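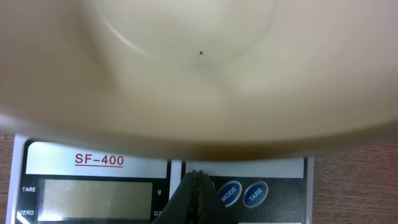

The cream bowl and the SF-400 kitchen scale, from the wrist camera.

Robotics Club: the weighing task

The Nundley robotics club has spent this term on a single kitchen job. The arm has to place a bowl on a scale, wait for the reading to settle, press TARE, and then pour in dry rice to a target of 200 grams. The task comes from the Tasness student challenge, which our club is entering for the second time. Last year's team did the sorting event and scored well on speed but lost points for dropped parts.

Students are split into two groups. One works on the arm itself, including the finger pads and the wrist camera mount. The other writes the program that decides where to move next. The groups trade places every other week so that everyone gets time on both sides.

The bowl has taken up most of the sessions so far. It is wide and glossy, and when the arm brings it in close it fills most of the camera view. The program looks for the edge of the scale to work out where to set the bowl down, and a large bowl hides a good part of that edge. The programming group now has the arm stop at a fixed height, find the two blue buttons, and work out the center of the scale from those. The buttons are easy to pick out by color under the room lights.

Pressing the button is the next step. MODE and TARE are side by side, and a press on MODE can change the units, so a miss costs the team the run. The students have written a check that compares the display before and after each press. It still needs work, mostly with reading the digits when there is glare on the screen.

The club logs every practice run in a shared notebook. At the last count there were 1106 entries, including the ones that were stopped early. Members are asked to write down what the arm was told to do as well as what it did, and to note any change to the lighting or the table. Please do not skip the failed runs.

New finger pads from Jasum are on order. The current ones grip well but are wearing along the ridges.

We meet after school in the Sfakianakis Building, second floor, from 3:30 until 5:15. There are 18 students signed up and space for 6 more. No programming experience is needed. Bring a laptop if you have one, and closed shoes are required in the workshop. Permission slips for the Tasness trip are due at the end of October and can be left at the front desk or handed in at a meeting.

Last updated: October

Search this site
Enter keywords Go

Get the newsletter by email. Sign up
This site uses cookies to remember your settings. Accept Decline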